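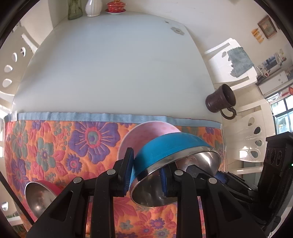
*2 min read*

08/03/2021. Tableware bench, bowls again.

Ostap Holovko wants the painted steel bowls signed off for the Justudcombe order. I'm not there yet. The Pesero sheet says the color coat on the outside survives 700 washes, and I'd like to know who sat through them, in what machine, with what soap. There's no method given. I asked in February and got the same sheet back with a new cover page.

What I'll grant: the turquoise one looks good. Blue wall, bare polished steel at the rim and underside, and a shiny inside that picks up every warm color near it. Against the orange floral skirt on the table it goes pink. Lovely in a catalog, but it makes judging scratches on the steel close to hopeless. Any check of the inside should be done over plain gray card, and I've said so before.

The red one has the same idea, color outside and steel in. My worry with both is where the paint stops. A clean edge on day one tells us very little. That line gets knocked every time bowls are stacked, and the sheet doesn't mention stacking at all.

Pale pink speckled bowl: kept in for comparison. Ostap says the speckle hides wear. Maybe. It might also hide a bad finish, and I don't see how he'd tell the two apart by eye.

**To do**

- Stack and unstack, 40 times each, red and turquoise. Look at the rim line under the lamp.
- 12 washes on the Sjögren cycle, then compare with an unwashed bowl from the same box.
- Get the real test notes from Pesero, or strike the wash claim from the label copy.
- Ask Pandness whether their price still holds below 4000 pieces. I doubt it.

Ostap thinks this is all overkill for a cereal bowl. Noted. No signature from me until the stacking is done.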